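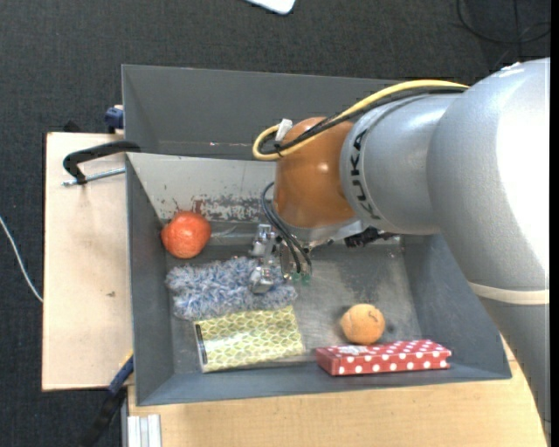
Neliris opens hands-on robot teaching at Kutumthorpe

February 23, 2022

Picking mixed goods out of a metal bin is fiddly work, and Neliris is thrilled to let visitors teach it! At our Kutumthorpe workshop you can guide the arm by hand, or steer it by remote control from the next room. In January, 17 first-timers had a go and recorded 61 picks between them. Sessions run for four weeks, with Flurkedgate joining for the last one.

19 shares

2 comments

Salameh: Is the fluffy thing hard to grab?

tramlines: Booked, can't wait to try the remote.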